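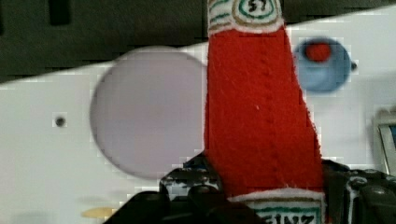
Ticket No. 782, page 1

Submitted by: Trinidad Galang, Caltance Early Learning Services
Assigned to: Kenji Okafor, Play Materials Support
Date opened: 09/04/2019
Category: Play kitchen, felt and plastic accessories
Status: Open, awaiting parts

Summary of issue
The requester reports that the felt ketchup bottle in the Amasent play kitchen collection shows fraying along its edges. The requester asks whether the item should be repaired, replaced, or withdrawn. A review of the remaining accessories was requested under the same ticket.

Initial findings
The fabric is slightly frayed and fibrous along the edges. The stitched seam on the red body is faint but can be followed by eye. Both white labels are to be tested by hand before the item is returned to circulation. Lint should be removed with a dry garment brush. The item must not be machine washed, as the printed labels are not colorfast.

Step 1. Requester was asked to set the bottle out on the large plate and confirm that the plate belongs to the same collection. The plate has a raised rim and is listed in the Cabrera supplement under part 765.

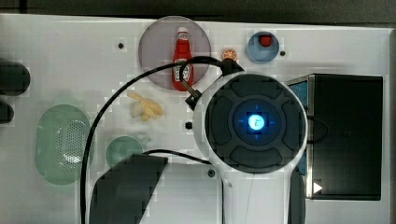 Ketchup bottle on the large plate, with the blue cup farther right.

Step 2. Plate accepted as part 765. The blue cup does not appear in the supplement and has been referred to Bienvenido Maglaya for a stock number. Small round objects that cannot be matched to the inventory should be kept apart from the food pieces until identified.

Step 3. Requester was asked to lay out the other food and cookware. The banana, strawberry, mango, and orange slice were accepted for the food list. The frying pan, slotted spatula, and mint-green colander were accepted for the cookware list. The toy oven is entered separately under appliances; its door and knobs are to be tested at the next inspection in February.

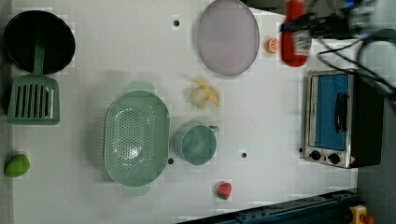 Edgardo Agbayani replied that the Irach branch had closed a similar ticket by restitching the felt edge with doubled red thread, and asked that the same repair be tried before a replacement is ordered. He added that the felt pieces should be stored in a bin of their own, as the hard plastic cookware tends to pull at the fibers.

Action
Repair approved. Thread and a replacement lower label have been requested from stores. The ticket will remain open until the requester confirms receipt.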